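In Praise of the Junk Drawer

By Karim Mahasneh
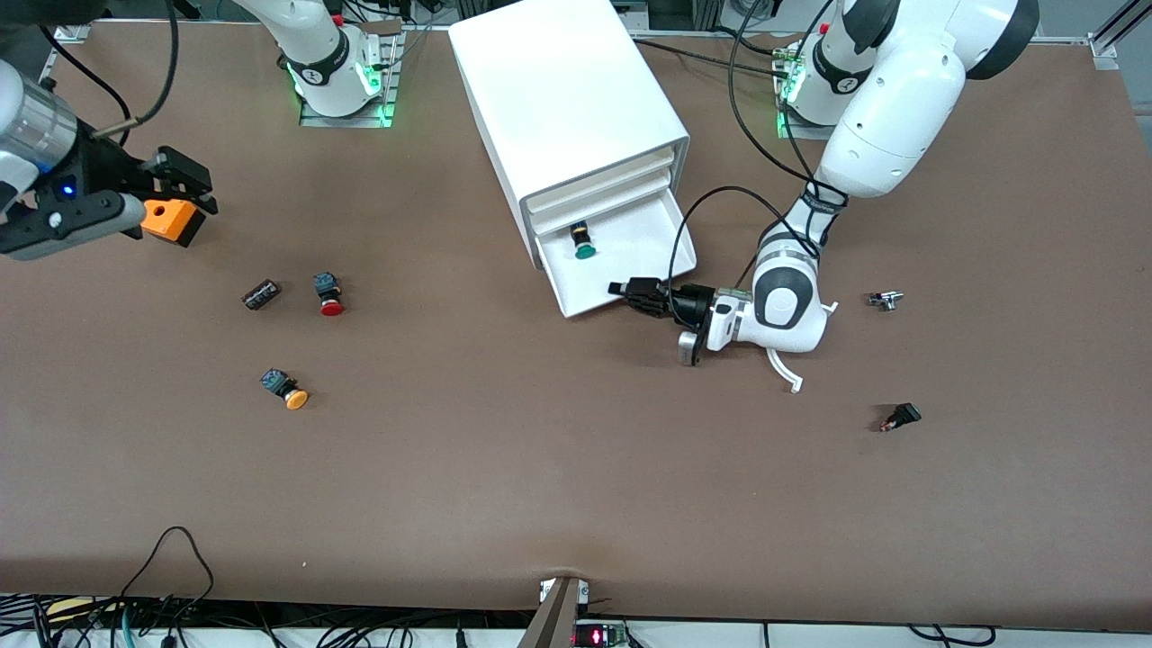

A green push button in an open drawer.

Every home I have ever loved had a junk drawer, and I will defend them to anyone who walks in with a label maker. I mean the drawer with the rubber bands, the dead pens, the key to a bike lock you sold with the bike. My grandmother's was so full you had to slide a butter knife in to press things down before it would open. I thought it was the best place in the house!

There is a whole business now built on shaming us out of this. You can buy trays, dividers, little clear boxes for the dividers. Last November I went to a talk at the Plimbridge library where we were told that every object needs "a home," and that anything without one should leave by the weekend. People took notes. I sat there thinking of the tiny brass hinge I kept for years and finally used on a birdhouse, and how happy I was that afternoon (my wife will tell you I was hard to live with).

My neighbor Tülin Yalçınkaya once emptied her drawer onto a bedsheet, for fun, and found 134 things in it. She threw out two. The rest went straight back, including a fuse for a Balogh radio that hasn't been made since we were kids, and a museum ticket from a trip with her sister. Where would you file that ticket? Under travel? Under paper? It belongs next to the fuse and the birthday candles, where she'll bump into it while looking for tape.

And that bumping into things is what I love most. A sorted drawer gives you what you went in for. A junk drawer hands you a marble and the spare button from a coat you wore to your first job, and suddenly you're standing in the kitchen for ten minutes telling your daughter about that coat. I've had better talks over that drawer than over most dinners.

Yes, I know, some people need order to feel calm, and I would never want a junk drawer in an operating room. Keep your medicine and your passports somewhere sensible. If your whole house has turned into the drawer, that's a different subject and I'm not making light of it. I'm asking for one drawer, a single one, with no rules, in a house where everything else can be as neat as you please.

Kids should get one too. Give a seven-year-old a drawer nobody else tidies and look in on it after a month (ask first). My daughter's has acorns, a foreign coin, half a zipper and a folded note that says DO NOT READ. I haven't read it. I'm dying to.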